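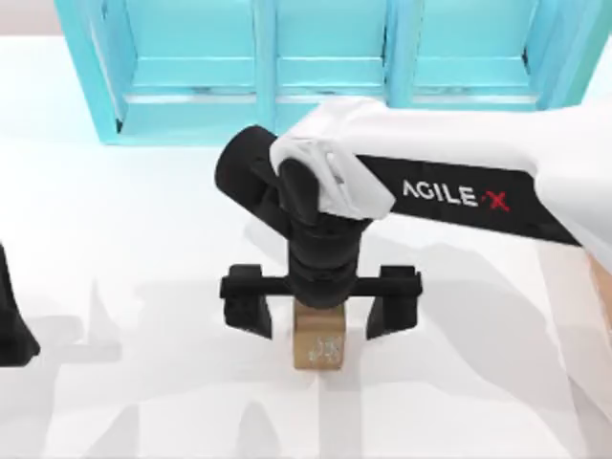
Debora Ferraro told me I'd never fill a room with people who wanted to learn bookbinding on a weeknight, and she said it while signing up for the first class! So that's how Plisex got going, with one student who had her doubts and me with a borrowed press and way too much glue.

I'm the one who answers the phone, teaches the beginners and sweeps up the paper scraps. We're a small school on the second floor of the old Palumbo building (use the side stairs, the front door sticks). The beginner course runs 9 weeks and you'll go home with a sewn notebook, a case-bound book and a folder with a ribbon tie. We keep it to 18 people, which is as many as I can get to in one evening without running.

Before this I spent years repairing hymnals and cookbooks, mostly cookbooks, and I still take in repairs when the classes are quiet. Gravy stains are fine. I kind of like them.

Debora teaches the Lusus workshop now, the one with all the folded and pop-up books, and it fills up faster than mine does. Hmph. In December we do a gift session where you can bring a kid along, ages 8 and up, and there's cocoa.

Tools and thread are included. Wear something you don't mind getting paste on, and come say hi!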